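Robots and automation

Does a better camera angle make a better robot? A second look at the Remov result

Readers may remember the claim that went round in January: a robot arm can learn to move a processor and a memory module between a parts tray and a desktop computer from 200 human demonstrations, provided the policy gets its pictures from a camera at the wrist. The group calls its method Remov. The headline was that adding a "contact stage" to the training, in which the policy is taught the last stretch of each movement separately, took it from failing most of the time to succeeding most of the time.

I have now read the whole report, including the appendix, and I am less impressed than I was after the summary.

Start with the test. Each version of the policy was run for 25 trials on each part. That is a small number to hang a ranking on. If one method manages 20 and another manages a couple fewer, you can't say much about which is better, and the report ranks four of them in a bar chart with no error bars at all. To be fair to the authors, the gap between the contact stage and no contact stage is wide enough that I believe there is something in it. The order of the other bars I would ignore.

Then there is the baseline. Remov is compared with Bako, an older method that predicts a short run of movements at a time. Bako was trained on the same 200 demonstrations, which sounds even-handed until you reach the appendix and find that its settings were left as they came. Remov's were tuned. Anyone who has worked with these methods knows how much can be gained by a patient week with the settings, and a comparison in which only the home side gets that week doesn't tell me much.

My larger doubt is about what was varied. The report says the starting position of the arm was changed between trials, and that the parts were "placed naturally" in the tray. How naturally? A processor lying a few degrees off square is a different problem from one lying straight, and a gripper with two fingers has few ways of putting it right once it has closed. I looked for a table of placement angles and didn't find one. The tray itself seems to have stayed put, with its holders always in the same order. A policy could learn a good deal about that tray and rather little about processors.

The wrist view brings its own trouble. The grooved aluminium behind the work throws back strong glare, and it changes as the arm moves. The authors say their policy copes with this. They tested it under one set of lights.

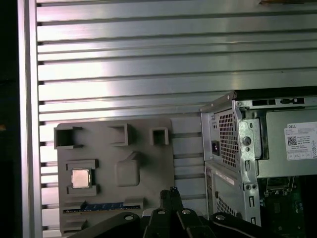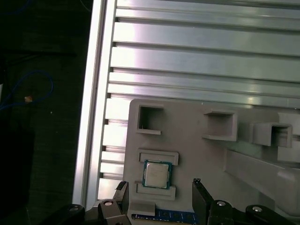 Two wrist views of the set-up, with the grey tray against the ribbed aluminium. The Dell tower is in the first.

What would change my mind is not expensive. Shift the tray, turn it, and run the trials again. Put a lamp on the other side. Give Bako the same tuning budget. The Warkorex benchmark already has a rule that 2 of its test layouts must be kept back from training, and I can't see why that couldn't be copied here without much fuss.

There is also the matter of what counts as success. In Remov a trial passes if the part ends up "in or on" its target. For a memory module those are very different outcomes, and a module resting on top of its slot is no use to anyone with a computer to mend. The Stukov group, working on a similar task last year, counted only fully seated parts and reported much lower scores. The two sets of numbers have since been quoted side by side as if they measured the same thing.

The authors say the code and all the demonstrations will be released, though no date is given. If the raw trial recordings come with them, somebody could rescore the lot by the stricter rule in an afternoon, and I would gladly print the result in this newsletter, whichever way it falls.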